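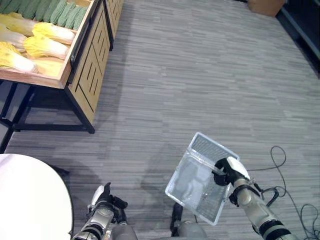

4. Putting the drip tray back under your seed shelf

Okay, this is the part I got wrong the first time, so go slow with me here. You've got the Briver shelf standing and the lamp wired up (section 3), and now the clear tray goes in underneath.

1. Switch off the lamp and unplug the timer. I do this every single time, even when I only want to move one pot.

2. Lift all the pots off the bottom rack. Yes, all of them! I tried leaving the tomatoes on once and spent an evening picking dirt out of the rug.

3. Wipe both side rails with a damp cloth. Old fertilizer gets crusty in there and the tray will stick halfway.

4. Hold the tray level with the grid facing up and slide it in until it clicks. If it won't click, pull it all the way out and start over -- don't lean on it.

5. Lay the felt mat on top, fuzzy side down, and pour in one small cup of water.

Note: My mat came a little too long for the tray. Tyyne Pelkonen, who has the same shelf, trimmed hers with kitchen scissors and it's been fine, so I did too.

Caution: Never fill past the rim line. The plug strip sits right behind the tray on this model, and water will find it.

6. Plug the timer back in and set the clock again (it forgets everything, sorry). Mine comes on at 6 a.m. and I leave it that way until June.

Empty the tray before you move the shelf anywhere, even just across the room. Cleaning is in section 5.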